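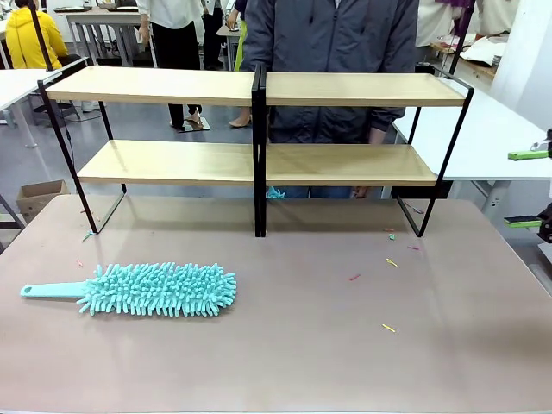

Notes pour l'intervention — La poussière en bibliothèque de prêt : ce qu'on nettoie, quand, et avec quoi
Version du 2019-10-17
Durée prévue : 24 minutes, questions après.

Ouverture
Remercier l'équipe de Brasow pour l'accueil. Dire d'entrée que je parle de petites bibliothèques de prêt, pas de fonds patrimoniaux. Pour les documents anciens il faut un restaurateur, et je ne réponds pas aux questions sur le parchemin ni sur les reliures en cuir.

Rappeler d'où je parle : la bibliothèque de Sulter, 344 mètres linéaires de rayonnages, une seule salle ouverte au public et une réserve au sous-sol. Pas de service technique. Le ménage des sols est fait par une entreprise, les étagères sont à notre charge. C'est écrit dans le contrat et nous avons mis deux ans à nous en apercevoir.

D'où vient la poussière
Fibres textiles, peau, papier qui s'use, terre apportée par les chaussures. La part de chacune dépend du lieu. Chez nous l'entrée donne sur une cour en gravier, et les rayons les plus proches de la porte se salissent nettement plus vite que le fond de la salle. Laisser un temps ici, demander qui a un sas.

La ventilation joue aussi. À la réserve, la bouche de soufflage était dirigée vers la tranche supérieure des livres. On a tourné les ailettes vers l'allée. Coût nul.

Le matériel
Aspirateur à filtre fin avec brosse souple, variateur au minimum pour les livres. Chiffons microfibres secs. Plumeau seulement pour les montants et les étagères vidées, jamais sur les tranches : il pousse la poussière entre les pages. Pas de produit en bombe, pas de cire. Sur le bois verni, chiffon à peine humide puis chiffon sec, et on attend avant de remettre les livres. Dix minutes suffisent l'été, compter le double en hiver quand la salle est peu chauffée.

Laver les microfibres à part, sans adoucissant. Je le répète à chaque formation et je retrouve à chaque fois l'adoucissant sous l'évier.

La méthode, rayon par rayon
Toujours de haut en bas. On vide une tablette entière sur un chariot, dans l'ordre, serre-livres des deux côtés. On nettoie la tablette, le dessous de celle du dessus, les montants. Ensuite les livres, un par un, bien fermés, en allant du dos vers la gouttière. On remet en place et on passe à la suivante.

Ne pas ouvrir deux tablettes à la fois. Nous l'avons fait la première année pour gagner du temps. Le rayon jeunesse est resté mélangé jusqu'en juillet.

Deux personnes par chariot, c'est le bon rythme. Une qui sort et range, une qui nettoie, et on échange toutes les heures à cause du dos et des poignets.

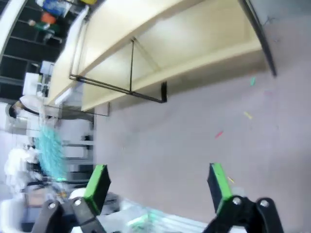 LES ENDROITS OUBLIÉS

Le dessous des tablettes. On n'y pense pas parce qu'on travaille debout. Sur du métal la poussière s'y accroche peu, sur du bois brut elle tient. Y passer la main avant de décider si c'est utile.

Les crémaillères et les taquets. Une brosse à dents sèche fait l'affaire.

Le haut des meubles. Chez nous c'était le pire, avec des affiches roulées posées là depuis l'ouverture. Enlever d'abord tout ce qui traîne, jeter ou ranger ailleurs, puis aspirer.

Derrière les livres, quand les étagères sont profondes. Un format de poche sur une tablette de trente centimètres laisse un couloir où tout s'accumule. On peut avancer les livres au bord, mais ça ne dispense pas de nettoyer.

Le calendrier
Montrer le tableau. À Sulter nous traitons 12 travées par mois, hors période de rentrée. Le circuit complet prend un peu moins d'un an. Les rayons près de la porte passent deux fois.

Le dernier passage au rayon documentaires a porté sur 1 195 volumes. Une poignée mis de côté pour réparation, deux pour moisissure suspecte, isolés en sachet papier. Préciser : sachet papier, pas plastique.

Ceux d'Alemneh font autrement, une fermeture annuelle et tout le monde sur le pont pendant une semaine. Ça marche si on peut fermer. Nous ne pouvons pas.

Questions probables
Les masques : oui pour la réserve, au choix en salle.
Les gants : non pour les livres courants, mains propres et sèches. Nitrile en cas de moisissure.
Les allergies : prévoir une autre tâche, ne pas insister.
Le chariot Bandness : il est lourd et les roulettes marquent le lino. Si on me demande un modèle, dire de l'essayer avant.

Si le temps manque, sauter la ventilation et garder les endroits oubliés. Les fiches à distribuer sont dans la pochette grise, en prendre pour les absents.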